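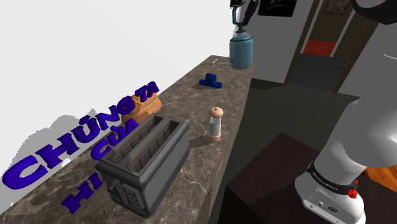
Chapter 4
Rules for Shared Kitchens and Other Domestic Work Areas

A risk assessment for a robot arm starts with the place it will work in, and the arm itself comes second. The same machine may be acceptable beside a bare bench and unacceptable beside a counter in daily use. On a kitchen counter the assessor has to deal with objects that differ in weight, shape and hazard: a two-slot toaster with exposed heating wires inside its slots, a loaf of bread, a pepper mill, a blender at the far end. Each of these calls for its own entry in the assessment. A simulated kitchen is a good place to begin, as entries can be drafted and argued over before any hardware is bolted down.

This chapter deals with the written rules that govern such work. Chapter 3 covered the limits built into the machine: speed, force and reach. Those limits are set by the maker and checked by the installer. The rules in this chapter are set by the people who run the site, and they are usually the part that goes wrong first.

After working through the chapter you should be able to:

– draw up an object register for a domestic work area
– sort objects into the four handling classes
– write a site rule that can be checked by someone who did not write it
– say when a simulated trial may stand in for a physical one, and when it may not

4.1 The object register

The register is a list of everything the arm could touch, whether or not it is meant to. Students often leave out the second group. If the task is to move a loaf, the register must still include the appliance next to it, the cupboard below and any picture on a wall within reach.

Each entry gives the object, its normal position, its handling class and the name of the person who approved it. The classes used in this book are:

Class A: may be gripped and moved.
Class B: may be touched but not moved.
Class C: must not be touched while powered.
Class D: must not be touched at any time.

A toaster is normally Class C. It moves to Class B when it has been unplugged and left to cool for 15 minutes, and the register must say who confirms this. A blender is Class C with the jar fitted. With the jar removed and the blades exposed it becomes Class D. Loose utensils are Class A if blunt.

Objects without a clear name or purpose should be entered too. Write down the colour and the shape, put the object in Class D, and change the entry once someone has found out what it is.

4.2 Case: the Skamdale trial

The Skamdale trial was set up by Hireck to test arms in sheltered housing. Lowri Foulkes wrote the first set of site rules, and Idrisa Rugemalira audited them in April. The rules ran to 40 items. Rugemalira found that 22 of them could not be checked, mostly because they used words such as "safe", "sensible" or "where possible". One item read: "The arm should keep a reasonable distance from hot appliances." It was replaced with: "No part of the arm or gripper may pass within 15 centimetres of a Class C object."

The second wording is stricter, but that was not the reason for the change. An auditor with a log file can tell whether the new rule was broken – the old one left it to opinion.

Foulkes objected to one of the other changes. The audit asked for a fresh register every morning, and she argued that residents would not accept a daily inspection of their kitchens. The two sides settled on a short check before each session, with a full register whenever an appliance was added or replaced.

4.3 What simulation can and cannot show

Simulated trials are useful for reach, clearance and the order of movements. They are weak on friction, on soft or crumbling items such as bread, and on anything to do with heat. A rule that depends on one of these must be tested on the physical site before it is signed off. Record the version of the simulated room used, and keep it with the register.

Exercise 4.1
Choose a kitchen you know well. Write a register for one counter, then ask another student to check it on site without your help. Note every entry they could not confirm and rewrite it.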